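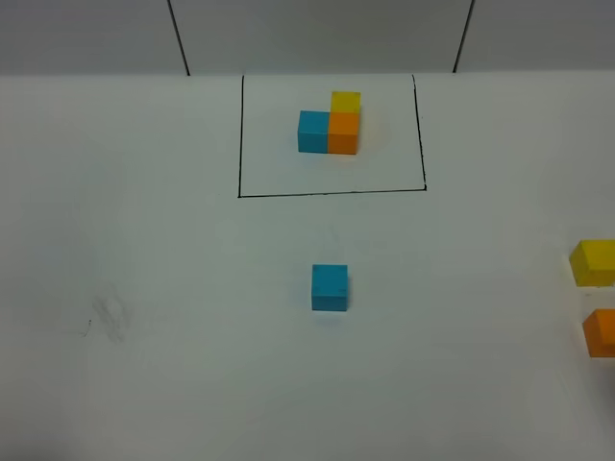
We use cookies to remember your settings. Accept / Manage

Evaluating the Stultis Starter Kit for Block Sorting
Project report by Nelu Cârstea

Our group was asked to decide whether the Stultis kit, sold by Stostora, is worth buying for the second-year lab. The kit comes with a small arm, a bench camera, a set of colored wooden cubes and the Naltura software. It costs 641 dollars without the extended warranty.

Setup took two lab sessions. The manual asks for a plain white surface with the target area marked by hand, so we drew a rectangle in thin black marker against the back edge of the table. The task was to move blue, orange and yellow cubes into the rectangle. A run could start with cubes already inside it and matching ones still outside, and the software had to leave the first group alone.

We did 175 runs in June. Most failures happened with cubes near the right edge of the camera's view, where Naltura sees only part of the block and guesses its center wrong. Yellow behind orange was the other weak case. With the front cube hiding most of the back one, the software reported a single block in 11 runs. Moving the camera higher helped, but the supplied stand is short and we had to put it on a box.

Marks on the tabletop did not cause any false detections. The lighting falls off toward the corners and we did not test a second lamp.

Compared with the Chan kit from last year, calibration is quicker and the spare parts list is worse. We recommend buying one kit and a taller stand.

Last updated: 29th July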